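Speaker notes, evening talk at the Zesstead shared workshop, July
Working title: Two Arms and a Microwave

Start with the money, they always ask. 3,320 dollars, of which 770 went on brackets I machined wrong the first time. Pause for the people who sold me the aluminum.

Then the bet. Could two arms on a bench heat up a bowl of soup with no help from me? I gave it one winter. It is now July. Say that slowly.

Put the picture up here and leave it up. Let them look at the arms before I talk over them. 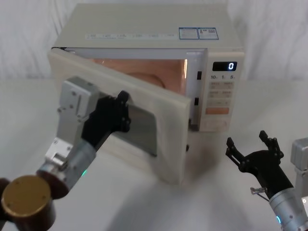 Jaiswal
Bench 8, Zeverthorpe Makers; builder of Tirero

Left arm has the door. Point at the fingers on the cream frame, left of the window. A door is a nasty thing to hand a robot: it moves on a curve, it has its own opinion about the curve, and the arm has to agree with it the whole way. My early code pulled in a straight line. Tell the story of the microwave coming along for the ride.

Right arm has nothing to do yet. Gripper up, fingers open, like a man waiting for a bus. It gets the bowl and the buttons. Mention that I wrote the button code first, over a long weekend, and was very pleased with it until I remembered the door.

Backdrop: white cloth, white table. Before that the vision code kept finding handles in my pegboard. If somebody asks whether it works in a normal kitchen, the answer is no. Move on briskly.

Display says 0. Resist the joke about my progress.

Slow part, keep it short: the wrist mounts. Version 3 is bolted plate. Version 1 was printed and flexed like a diving board. Pass version 1 around the room, and get it back.

What I'd do differently: shorter cables, fewer late nights, a toaster.

If there's time, the soup question. We have moved soup. We have also heated soup. Those were separate evenings. Bring paper towels in case they want a demo.

Leave the last ten minutes for questions and unplug the left arm before anybody comes up to the bench.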